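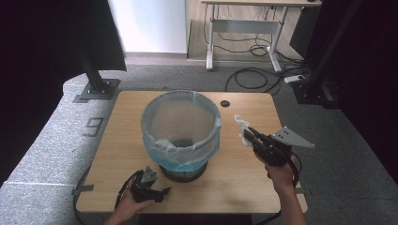 Chapter 6
Learning From Hands

Throwing away a tissue is a task most of us mastered before we could spell it. Zihan Luo's group at Arnside spent the better part of a spring on it, and came out with a result that this chapter will take seriously.

The method is simple to state. A person holds a gripper in each hand and does the job. The grippers record where they went and when their jaws opened or closed, and a policy is later trained to produce the same motions on a robot, which has never had a cold and has no opinion about tissues. The group called their version Deltetti, for reasons the paper keeps to itself.

They collected 1095 demonstrations and kept 1000. The rest were thrown out, mostly for lost tracking - a fitting end, given the subject. Trained on the full set, the policy did well. Trained on only 40 demonstrations, chosen for how much they differed from one another, it did nearly as well, and this is the finding people still argue over at dinner.

We begin with what a demonstration records and what it leaves out. Section 6.2 turns to the problem of the idle hand: when one gripper does all the work, what should the model learn from the other? Readers who skipped Chapter 5 will want the notes on coordinate frames - sooner than they think.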